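Section 2: Laying a place at your Truvside table

Now that the top is on and the legs are tightened (and well done, by the way – that is the fiddly part over with), you can get on with the pleasant business of putting things on it. This section takes you through a simple autumn setting for one, using the plate and mug from the Flarkov picnic range and a couple of small pumpkins. You are very welcome to use whatever you have in the cupboard instead, and the steps will be just the same.

Before you start

Give the top a wipe with a soft cloth and a drop of washing-up liquid, then dry it. The white surface is a lovely thing to eat at but it does show smears, and it is much easier to deal with them now than once everything is out. Pencil marks left over from measuring up will come away with a damp cloth and a little patience. Please don't use scouring powder.

Setting the place

1. Find the middle of the table. The two black cable holes towards the back corners are a good guide, and so is the shallow curve in the back edge, which dips at the centre.

2. Put the plate down in line with that dip, right way up, and leave it empty for now.

3. Set one pumpkin to the left of the plate and the other to the right. They needn't match each other to the inch, and we rather like it when one sits a touch nearer to you than the other.

4. Stand the mug behind the left-hand pumpkin, with its handle pointing out to the left. If you are left-handed this will suit you nicely, and if you aren't, simply swap it over to the other side. 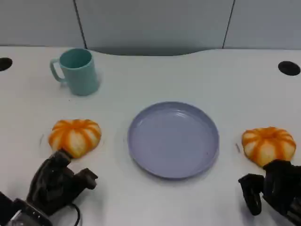

Fig. 2. Plate in the centre, a pumpkin either side, mug at the back left.

5. Sit down in your usual chair and have a look from there. Things that seemed nicely spaced when you were standing up often look a bit crowded from the seat, so move the pumpkins outwards until your elbows feel comfortable.

Note: If you run a lamp or a charger at the table, feed the lead through whichever hole is nearer the socket before you lay anything. The Cukow cover plate (part 224, in the small bag) fits either one.

Caution: Keep hot pans off the top. Use a mat, even for a minute or two.

Looking after the pumpkins

Small striped pumpkins will keep you company for a good few weeks if they are treated kindly.
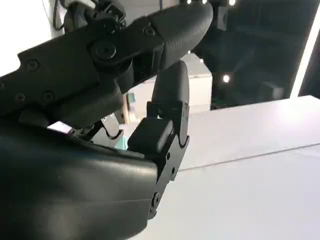 Pick them up from underneath with a hand round the sides, and never by the stalk if yours have one, as it can snap off and the flesh will spoil from there. Turn them over every few days and feel for soft spots. A room at 15 degrees or so is ideal, though most of us like our dining rooms warmer than that, and they will put up with it.

If one does start to go soft, take it off the table the same day and wipe the place where it stood. Juice left to dry can leave a yellowish ring. Should that happen, the Uçar surface cream (part 211) will usually shift it – rub it in gently, leave it for 15 minutes and buff with a dry cloth.

Clearing away is covered in Section 3, along with folding the legs for storage.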